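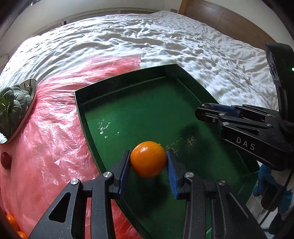

Do you need a tray with raised sides to eat fruit in bed?

Most people could get by with a dinner plate. A raised edge helps when the food is round and the mattress is soft, and that is a narrower use than the people selling these trays would like you to think.

Search reviews Enter keyword Go

Skallance Green Serving Tray: Fine, With Reservations
Neville Mottram
May 12, 2026

I paid $28 for the Skallance, a dark green rectangle with a raised edge. I bought it because the listing called it "the bed tray that ends spills." I didn't believe that when I read it and I don't believe it now, but I've kept the tray, so take that for what it's worth.

The good part first. Mandarins stay in it. Put one down on a white sheet and it heads for the nearest dip as soon as you shift your knees. On the tray it rolls a little, bumps the side and stops. Peel stays in there too if you're halfway tidy. The floor is smooth and a damp cloth gets it clean in one pass.

Now the grumbling. The smooth floor that wipes so easily also gives fruit nothing to sit against. One orange on its own wanders back and forth every time you move. Four of them are better behaved, but then you've lost your room for a plate. A strip of something grippy would fix this and I can't see why Skallance left it out.

Dark green is a pretty color and a bad one for this job. Every pale speck shows. Dust shows, smudges show, and so does lint from the bedding. If you're the type who leaves a tray on the comforter between uses, you'll be wiping it before you put food down as well as after.

There is also gold lettering on the inside. Mine is faint enough that I have to tip the tray toward the lamp to make anything of it. I would have been happier with no lettering at all, because I don't want to wonder where it's going each time I wash the thing. Skallance says the finish is good for 500 washes. I've had it since February and haven't come close to that, so I can't tell you if it's true. I'd like to know who did the washing.

The obvious cheap alternative is a plastic sheet spread over the bed, with ordinary plates on top. I've gone back and forth between the two. A sheet covers far more ground, so you can lay out oranges, a few jujubes, a carrot and some greens without stacking anything. It costs next to nothing. It also crumples the minute you lean on it, and the fruit collects in the creases.

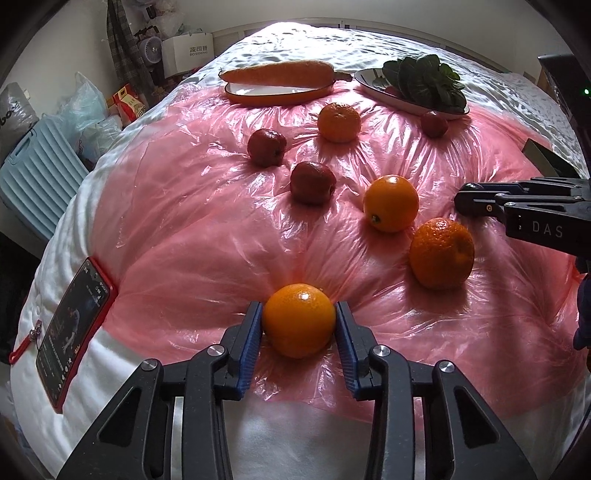 Plates have their own trouble on a padded surface. An oval one with a shallow rim is all right for leafy greens, which stay where you put them. A long carrot hangs over the side and needs only a nudge. I wouldn't put soup on either setup, and I wouldn't put it on the Skallance, whatever the listing shows.

I also tried the Gristura, which a neighbor lent me. It costs $40 and comes with folding legs. Legs on a mattress are a poor idea in my view. They sink unevenly and you spend breakfast correcting the lean. The Skallance lies flat and moves with the bed, and for fruit I preferred it.

Would I pay $28 again? Probably not. At $14 I wouldn't have written half of this. If you already own a baking sheet with a decent rim, try that for a week first. It's ugly, and it does most of the same work.

If you do buy one, check the edges before you throw out the box. Mine had a rough spot at one corner that caught on a pillowcase. A minute with fine sandpaper took care of it, though I shouldn't have had to.

Recent reviews
Hyun Citrus Peeler: Slower Than a Thumb
Haltley Quilted Mattress Pad After One Winter
Gristura Folding Bed Table
Fruit Bowls That Let Air In
Do Produce Bags Work?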